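Home | Contents | Previous chapter | Next chapter | Glossary

Chapter 6. Planning and Budgeting for a Two-Arm Work Cell

Print this chapter | E-mail this chapter

1st March, by Fung-ping Sin

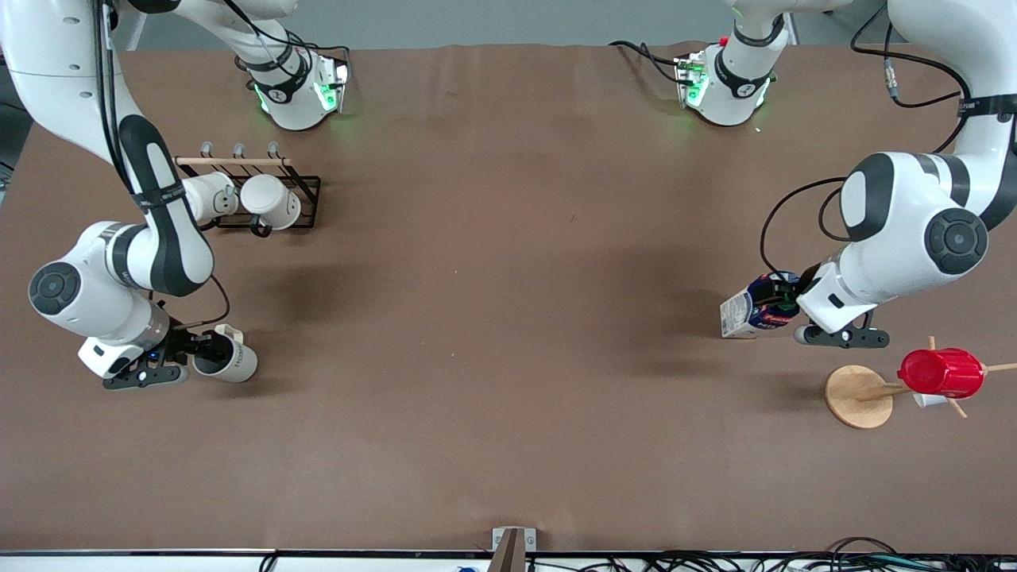
Figure 6.1. A two-arm cell at work: a mug in one gripper, a drink carton in the other.

In the previous chapters we have studied how an arm moves and how a gripper holds. Now we come to the question which the student will meet in the first week of a real job: what must we buy, in which order, and how much money must we ask for? Many engineers are well trained in kinematics and have never written a purchase request. This chapter is meant to fill that gap.

6.1 The arm is one line of the budget

When a manager says "we will buy a robot", he or she is usually thinking of the arm. The price of the arm is easy to find, because the supplier puts it on the first page of the quotation. The other costs are spread over many pages, or they are not in the quotation at all.

Look again at Figure 6.1 and consider it as a buyer. There are two arms, and each has its own gripper. There is a table to carry the work. There are many cables, some of them running along the arms and some lying at the table edge. There are also the objects themselves, with a rack and a mug tree to hold the mugs. Every one of these items must be chosen by somebody, paid for and, sooner or later, replaced.

We divide the cost of a cell into four groups:

Group A, motion equipment: arms, controllers, mounting parts.
Group B, end equipment: grippers, spare fingers, sensors at the wrist.
Group C, the workplace: table, covering, lighting, guarding, cable supports, power outlets.
Group D, work objects and consumables: the parts to be handled, and holders for them.

Group D is often forgotten by beginners. A mug which is dropped is a small expense, but a project which waits for new mugs loses working days.

6.2 One arm or two?

A second arm nearly doubles Group A, and it increases Group B by the same proportion. It does not double Group C, as both arms can share one table. The planner should therefore ask what the second arm will do. If the task requires one hand to hold while the other hand works, the answer is clear. If the two arms will only do the same job side by side, it may be cheaper to buy one arm now and to leave space and power for another.

Leaving space has also a cost. The table must be large enough from the beginning, and the mounting points must be prepared. Changing a table after installation means that the arms must be calibrated again, and the labour for this should be written in the plan.

6.3 Case: the Wendurcombe packing room

Throughout this chapter we will follow one case. The Wendurcombe works packs gift sets of mugs and drinks, and wishes to test a two-arm cell before it decides on a full line. Two suppliers were asked for quotations. Pustetti offered the complete cell, with installation and two days of training. Kwofie offered a lower price for the arms, but the grippers were quoted separately, and the table was left to the customer.

At first sight the Kwofie offer was cheaper. After the planner had added the missing items, the difference was only 462 dollars, and the training was still not included. The planner also set aside 1,000 dollars for cables and cable supports, and a reserve of 15 per cent on Group B, for the fingers wear faster than any other part.

The delivery time was a further question. The test was to begin in April, and the electrical work in the packing room could not be started until the position of the table was fixed. In Section 6.5 we will see how the planner at Wendurcombe used the Dradgate worksheet to put these dates and costs on one page.

6.4 Before you ask for a quotation

A supplier can only give a good price for a task which is well described. Before writing to any supplier, prepare the following information:

- the largest, the smallest and the heaviest object to be handled
- the material and colour of each object, if cameras will be used
- the positions where objects are picked up and put down
- the floor area, and the doorway through which the equipment must pass
- the name of the person who will look after the cell when it is running

The last point is not technical, but it belongs in the budget. The hours of this person are a yearly cost, and they continue long after the arms are paid for. We begin with the first point, the objects, and learn how to write an object list.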